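Ticket 623
Opened by: Kumiko Kaneko
Date: 2000-10-27
Subject: Hum on the left channel, and the solo on "Drirnley" dropping out
Status: Open, then closed (see foot)

Hello all, and sorry in advance for the length of this one, I do like to put everything down while I remember it.

The quartet album is nearly ready to go off to be pressed, and I've been listening through the masters at home with a pot of tea and the running order on my knee. Everything up to track 8 sounds lovely. Then "Drirnley" starts, and there's a low hum on the left side under the bass intro. It isn't loud, but once you've heard it you can't stop hearing it. Worse, when the tenor comes in for the second chorus the sound drops away completely for a moment and comes back halfway through a phrase. It's the best solo on the record, so you can imagine my face!

What I've tried so far:
Played the disc on my other player. Same hum, same gap, same place.
Swapped the left and right leads. The hum moved over to the right speaker, so it's on the disc and my amplifier is innocent.
Listened on headphones. Hum still there, gap still there.
Played the June rough mix on cassette. No hum and no gap, though there's plenty of hiss, bless it.

So whatever has happened, it happened after June. I wonder about the transfer from the Vidisora machine at Mallwood, as that was the only step in between. 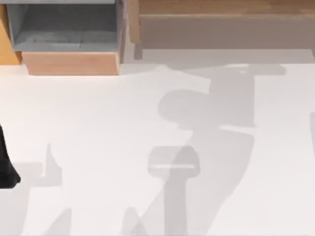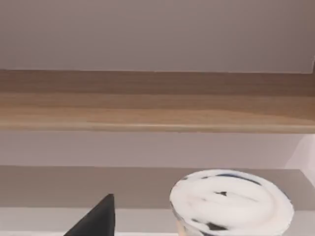
Computer-rendered views with wooden furniture in them.

I've also written down the timings for the drop-out on the back of the running order and will post that tomorrow with the disc. Would somebody mind checking whether the master tape has the same fault before we do anything drastic? I'd hate to ask the band to come back in, with the drummer away in Miyazaki until the new year.

Reply from Isamu Kubo

Kumiko, thank you, that's a beautifully thorough report and it saved me a good hour. I put the master tape up this afternoon and the solo is all there, every note of it, so please breathe out. The gap is only in the transfer. I cleaned the heads on the Vidisora and ran the track across again, and the tenor now comes through whole.

The hum took longer. I tried a different mains socket first, which did nothing, and then a different lead from the left output, which did. The old one had a screen hanging on by a thread at the plug end. I've cut the plug off so that it can't sneak back into the drawer – I know what we're like.

While I was there I went through the other tracks on the left side only. Track 13 has a touch of the same hum in the quiet bit before the last piano chord. You may not have got that far. I've redone the whole album from the top so that it all matches, and there are 2 fresh discs on their way to you.

Reply from Kumiko Kaneko

They came this morning, wrapped so well I needed the kitchen scissors. I've played the first one right through and the second as far as the ballad. No hum, no gap, and that solo made me put my cup down and just listen. I did miss track 13, you're quite right, I'd gone off to telephone the printers in a panic.

One small thing – the pause before "Drirnley" feels a shade longer than it did. I rather like it. Please leave it.

Closed by Isamu Kubo. Cause: faulty lead and dirty heads at transfer. Earlier discs to be marked and thrown out.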